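Festel folding cell, notes and data card

Last edit 27th October. Covers the two-arm cell at the Plarnness laundry, linen side only. The garment line has its own readme, ask there.

What's in here

Recorded folding runs, one folder per shift. Each run has video from the fixed camera, video from both wrist cameras, joint positions and gripper state. Plus a short text note from whoever was on the cell. Read the notes. Some are blunt.

500 runs in this release, 33 held back for testing. Small cloths only. No sheets, no fitted anything.

Setup

Two arms on one rail, parallel grippers, a camera on each wrist. Enclosed cell, fabric panels on the walls, marble-pattern top. Cloth goes in crumpled, on purpose, because that is how it comes out of the bins. Starting pose changes every run so don't assume the cloth is in the middle. 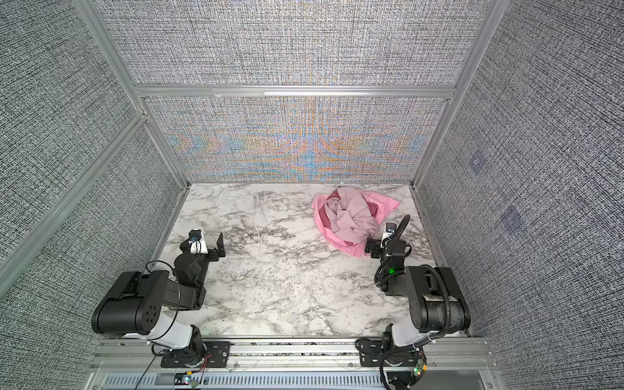 Run starts when the operator steps back and presses go. Ends at a fold, a drop or a stop. Stops are logged as stops, not failures. Please keep it that way, people were getting nervous about hitting the button and they shoud never be nervous about the button.

What changed for the folding crew

Before: six people at the folding tables, all shift, standing. Now two of them rotate through the cell and the rest are on sorting, mending and checks. No jobs cut, that was in the agreement signed in February. Grade and pay for cell work still under discussion, do not quote this file on it.

Good: less wrist pain reported, more sitting. Bad: it's lonelier. The tables were where people talked. Also waiting on a slow arm is more tiring than folding, several notes say so. Rotation is now 2 hours max because of that.

The arms are slower than the crew. Anyone showing visitors round, say so.

Privacy

Wall panels are there so no faces or badges get in. If you find a hand or sleeve in a clip, flag it and we pull the run. Runs are not tied to names and are not used for reviews of staff. Shift codes get scrambled before export.

Known problems

- some early runs have left and right wrist video swapped, see swaps.txt
- wall weave shimmers on video, mask it if it bothers your model
- Pitkänen export script drops the last second of long runs
- operator notes are in three languages, not all transalted yet

Use

Research and internal training only. Grisevier holds the license, terms in LICENSE.txt. Corrections go in the issues list, crew can also use the paper sheet by the cell door.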